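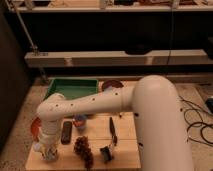 *The arm over the board, green tray behind.*

**Wanted: people to teleoperate + label, Briren manipulation study**

Short version: we need 22 people for a study on how demonstrations from beginners change what an arm learns. No robot experience needed. None at all is fine, even better.

Why we're asking. Our first policy was trained on 2000 demos, all from two lab members. Good on their layouts, poor on anybody else's clutter. Adding 103 demos from newcomers helped more than we expected, mostly on small cups and thin handles. Want to know if that holds up with more people. Could be a fluke.

What you'd do:

- one session, two hours, Wallbridge building, room 3171
- drive the arm, move everyday items between table and tray
- watch clips afterward and mark where the grasp begins
- short form at the end (boring, sorry) 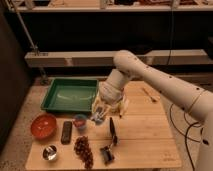 *Gripper near the glass cup. Cups are the hard part.*

Must be 18+, ok sitting for a while, glasses fine. Left handers very welcome, we have almost none so far. Paid by gift card, same amount even if you stop early. Failed grasps are data too so dont worry about them.

Sign up with Meifang Deng at the Katona front desk, or leave a note for Évan Leblanc. Tell us wich evenings work. Sign-up closes December 30, 2023. Sessions start after that, exact times to folow by email.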